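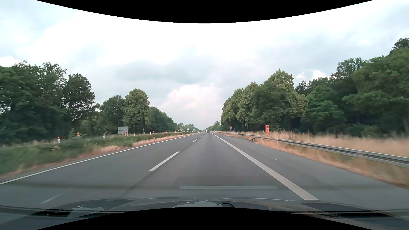 Choosing a camera for a driver-assistance trial is mostly a matter of finding out what it does to small, awkward things a long way off, and that is the question we get asked about more than any other. People tend to arrive with a spec sheet in hand and a favourite already picked out (we've all been there!), and then we take them out on an ordinary stretch of highway and the favourites shuffle around a bit. A wide solid line beside the shoulder is easy for just about any camera on our bench. The dashed divider is a different story, with one long bright dash up close and then a run of tiny ones shrinking away toward the overpass, and that is where we start paying attention. The pale reflection floating over the asphalt in the right lane is a good test too, and we'll come back to it further down.

Which cameras and controllers are you comparing at the moment?

There are 2 cameras, the Endent and the Zitlow, and each one gets its turn on the Greenberg controller and then on the Banon. We like to swap only one part at a time. It makes for a slower winter, but when something changes in the results we know where to go looking for it, and that has saved us a great deal of grumbling in the garage.

Does the car drive itself during the trials?

No, it doesn't. A licensed driver has the wheel the whole way, and the controller only records what it would have done. We compare its choices with the driver's afterwards, back at the desk with a cup of tea. Closed-track steering is a separate program with its own page and its own paperwork.

How long is a run?

A normal run is 45 minutes, which suits the storage drives and also suits the people, who start to lose their good humour after that. We do 7 runs with each pairing before we write anything down as a finding. If a run is spoiled by a loose connector or a flat battery in the logger, we leave it out and do another one.

Why do you leave the bonnet in view?

We're asked this one a lot, usually by people who would like to crop it off. The bonnet edge is a handy fixed reference — if a mount has slipped by even a little, you'll notice it there long before you notice it in the lane results. The curved dark edge does take up some of the lower part of the picture, and we mask that area out before anything goes to the lane finder.

What do you do about reflections on the glass?

Mostly we try to live with them and measure how much trouble they cause. A long pale streak lying across the lane can look a fair bit like paint to a lane finder that is feeling generous, especially when it ends close to a real line. The Endent comes with a clip-on hood that calms most of this down. The Zitlow has no hood, so we made one from black felt, and we publish its results with and without so that you can judge for yourself.

Can the cameras read signs?

Both can, at a sensible distance. We score two things separately: when the system first says "round sign, red border", and when it first reads the number. The gap between the two is where the cameras differ most. Signs standing against trees are harder than signs against sky, and a cloudy day is kinder to everyone than low sun. We also note false finds, and orange-topped roadside markers are a good source of those, particularly when several of them overlap in the distance.

Which controller is better?

We'd love to give you a short answer. The Greenberg starts up quickly and is pleasant to set up, and it keeps its lane estimate steady when a line gets patchy. The Banon takes its time waking up, but it copes better with busy edges such as long grass behind a guardrail. If your routes are mostly open highway I would lean toward the Greenberg, and for older country roads I'd want to borrow a Banon first.

Can I see the results from earlier trials?

Yes, and you're very welcome to them. We have over 40 run summaries in the archive, going back to the first February we did this. Write to Přemysl Ševčík through the contact form and tell him which pairing interests you. He answers in the evening as a rule, and he will probably ask what your windshield angle is, so it helps to measure it beforehand.

Can I bring my own camera?

Please do! It needs a standard quarter-inch mounting thread and a lead long enough to reach the back seat, where the controllers ride.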